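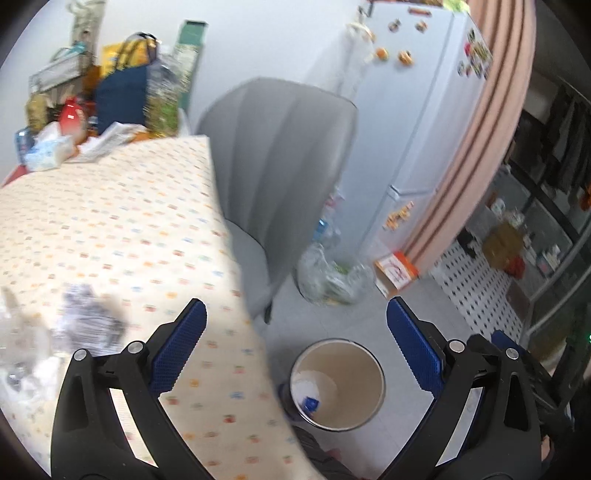

Clearing a table with the hand gripper: a guide for new club members

Posted by Arnout Groen, last edited in August

So you joined the robotics club expecting lasers, and Rianne has sent you home with a gripper and told you to throw away your own trash. Welcome. Collecting demonstrations is the first job everybody gets, and the arm learns from whatever you hand it, including your bad habits. Mine picked up a little flourish over the bin that I am still editing out.

This page covers the table-to-bin task from start to upload. It assumes you have the charged gripper, the cable, and a kitchen or dining room you are allowed to be strange in for an evening.

Before you start

Check the finger pads first. The blue textured surface should sit flat along the inside of each jaw with no corner lifting. If a corner lifts, press it back and leave it overnight. Do not use superglue. Toon Vanhove used superglue, and the Brenetti jaws have been a permanent sculpture in the club cabinet from that day on.

Then check the screws near the pivots, 2 on each jaw. Finger tight is not tight. Use the small driver in the lid of the case, and put it back in the lid of the case.

Leave the room the way it is. Every new member wants to tidy up first, and we end up with a robot that can only function in a furniture catalog. A busy tablecloth is good. Grocery bags piled at the back of the table are good. A chair pushed in near the table is excellent, as you now have something to reach past.

Step 1. Place the bin

Put it on the floor beside the table, close enough that you can reach it without walking. Use a liner. An open, round bin is the easiest kind to begin with. Lids come later, in the section we call Prustow, after the pedal bin that defeated us at last year's meet.

A wrapper already sitting in the bin is fine. Real bins have things in them.

Step 2. Pick your trash

Choose one light, crumpled thing per run. Used packaging works well. Avoid anything your household considers food, a document, or a keepsake. Raíssa Seixas lost a train ticket this way and still brings it up at meetings.

Step 3. Record the run

Start with the jaws open and hold still until you hear the beep. Then:

Move toward the item at the speed you would use to pick up a sleeping hamster.
Close the jaws until they hold it. Squeezing harder teaches the arm to squeeze harder.
Lift clear of the tablecloth before you move sideways. Dragging the cloth counts as a failed run, and so does whatever was standing on it.
Travel to the bin and stop above the opening with the inside in view.
Open the jaws fully, wait for the item to drop, and hold still until the second beep.

If the item sticks to the pads, resist the urge to shake it off. Close, open, try again. If it is still there after that, end the run and mark it "stuck." We do use those.

Step 4. Do it again, differently

Aim for 8 good runs in one sitting, then take a break. Change where you stand and where the item starts. People get sloppy after that, and it shows: Pushpa Bhardwaj went through all 757 runs from last season and could tell from the wrist movement who needed dinner.

Step 5. Name and upload

Put everything in the Karkach folder under your first name, then the room, then the run number. "Kitchen" is a room. "Kitchen final NEW" is a cry for help. Failed runs go in the same folder with an F at the end of the name.

Common problems

No second beep: you moved too early. Hold still for longer than feels dignified.

Jaws close unevenly: one of the pivot screws has worked loose. See above.

The item misses the bin: good, we are short on those. Finish the run as usual, mark it F, and pick the thing up off the floor by hand like a normal person.

Family members ask what you are doing: there is no known fix. Rianne Kuipers tells hers it is homework.

Return the gripper to the Declercq case by 7 p.m. on club night, jaws closed, cable coiled. The next person on the list will be standing there waiting for it.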